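# Can a machine clear the kitchen counter yet? 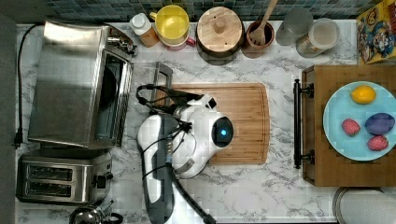 Grosten, July

Most readers who write to us about home robots want to know the same thing. They don't ask about payloads or joint speeds. They ask when they can stop putting away the dishes. The short answer this month is that a robot arm can do parts of the job, some of them well, and that a person is still faster at nearly all of it.

The kitchen counter is a good place to look at the question. Factories have been bolting arms to floors for decades, and the work there is arranged to suit the arm. Parts arrive facing the same way, at the same height. A counter at home has a toaster, a kettle, a cutting board, jars along the wall, and a power cord or two. Someone moves half of it every morning. A machine that works there has to look before it reaches.

The test kitchen at Clistitz is set up with that in mind. The counter has a marble pattern and a mosaic tile backsplash, and the food on the light blue plate is play food: a lemon, an eggplant and two strawberries. Play food is common in this kind of work. It doesn't spoil or leak, and a strawberry that gets squeezed on Monday can be used again the next day. It is also easier than the real thing, and readers should keep that in mind when they see a video of a robot packing lunch.

The Clistitz group ran 200 attempts at one chore over the spring. The arm had to pick up a single piece of play food from a plate and set it down on the cutting board. It finished 136 of them without help. That is 68 percent. A person would get all 200 and be annoyed at having been asked.

The failures are more useful to read than the successes. According to the group's notes, the largest share came at the moment of picking up. The gripper closed a little early or a little to one side, and the piece rolled. Round things roll toward the rim of a plate, and then the arm has to decide whether to go after them or start over. The software used in the spring nearly always started over. A smaller share came from setting the piece down too high, so that it bounced off the board. A few attempts were stopped by hand when the arm came close to something it wasn't supposed to touch.

Glass is its own problem. A clear baking dish or a storage jar gives a camera very little to work with, and depth sensors often see straight through to whatever is behind. The group tells its arm where the glass is before a run starts. That is reasonable in a lab. At home it would mean telling the robot every time you put down a drink.

Steel gives trouble of a different kind. A brushed oven top or a polished kettle throws back light from the window, and the reflection shifts through the day. Runs done in the late afternoon were worse than runs done at noon, and pulling the blinds brought the numbers back up.

## What works now

Three years ago we would have left this section out. Today an arm with a decent gripper can move solid, dry objects from one place to another on a counter, provided they are a few inches apart. It can put a lid on a canister if the canister doesn't slide. It can push down a toaster lever. It can wipe a flat surface, though it will wipe the clean part as carefully as the dirty part.

Speed is still poor. One pick and place in the Clistitz runs took half a minute or more when everything went right. Clearing a full counter at that pace would take most of an evening.

## What doesn't

Wet dishes are out for now. So are plastic bags, dish towels that have to be folded to a given size, and anything stacked. Cereal boxes are harder than they look, as the cardboard gives when it is gripped and the contents shift. Cords are a constant nuisance, both the ones on the appliances and the ones on the robot.

Cost is the other thing. The arms used for this research are built for labs and light industry, and the price of one would cover a new kitchen in many homes. Somebody also has to set it up, keep it calibrated and clean the crumbs out of it.

## On the shop floor

The picture is better in small shops. Dal Bello, which packs jars and canisters for specialty grocers, has kept 2 arms on its packing line since winter. They load cartons from a tray. The jars are all one size, the trays are marked, and the lighting doesn't change. The shop says the arms run through most shifts with a few stops, and that the people who used to load cartons now spend more of their time checking labels and seals.

It took the shop 6 weeks to get to that point, most of it spent on the trays. The first ones let the jars lean, and a leaning jar was enough to stop the line. The fix was a deeper tray. We hear this often from shops that have tried automation: a good deal of the money goes to changing the things around the robot.

## What we're watching

Wulero plans to open its counter-clearing software to outside labs this fall. The company says it can recover from a dropped or rolled object without starting the whole task again. If that holds up on kitchens it hasn't seen before, it would take care of the most common failure in the Clistitz notes. We have asked for results on real fruit and on glass, and will print them when we get them.

The Clistitz group will repeat its 200 attempts with the same plate and a new gripper. Numbers should be ready for the next issue.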